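Stasidus gave its open day in December, and Neema Koech went for the free parking. Twenty-two people stood before a wall screen while Ryota Hosoda praised a gripper called Strand. It had practiced 232 grips, he said, all of them simulated.

"So it's never touched anything," said Neema.

"Not yet."
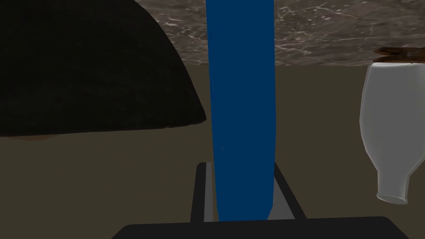

"When does it pick up something real?" she asked.

"In the spring, if the arm gets delivered."

She wrote "if" on the back of her badge. On the screen the two black fingers had hold of a tall blue block, and the man beside her clapped. Neema kept her hands in her pockets and asked Ryota who was paying for the arm.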